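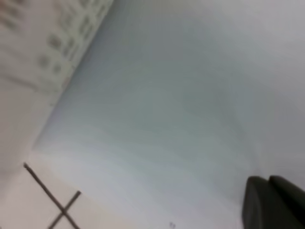

Wrist camera view with the two-fingered gripper beside a pale surface; tiles and dark grout lines at lower left.

Tollow Household Arm: Review for Domestic and Light Workshop Use
Prelleo Appliance Review Service, 29/06/2025

The Tollow is a single arm with a two-fingered gripper and a small camera at the wrist. It is sold by Gittins for wiping, tidying and simple fetching. The Service had the unit on loan for 8 weeks and assessed it against chores that a household or small workshop would wish to hand over. The price as tested was £1809.

The wrist camera proved the weakest part of the product. Close to a plain surface the picture may be badly blurred, and the grout between tiles can then be the only sharp line in view. Printed marks in such a picture cannot be read. Buyers who expect the arm to sort packets by their labels should be aware of this.

Of 121 wiping and tidying tasks set, most were finished, although slowly. An operator was needed at the start of each session, and three tasks were abandoned when the arm lost its position. The Dresik arm reviewed in October was quicker but could not reach the back of a standard worktop.

Marked surfaces gave the operator a clearer view. Black lines on a white board are distinct close to, though fainter towards the far side, and the gap along the board's left edge is plain to see. The fingers do, however, hide several of the nearest squares.

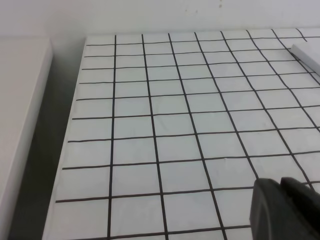 Suitability

The Service does not yet recommend the Tollow for general housework. It may be considered for a fixed bench where the same few jobs recur and a member of staff is present. The supplied manual is adequate, and the section on cleaning the fingers should be read before first use. Replacement finger pads are sold in packs of 3.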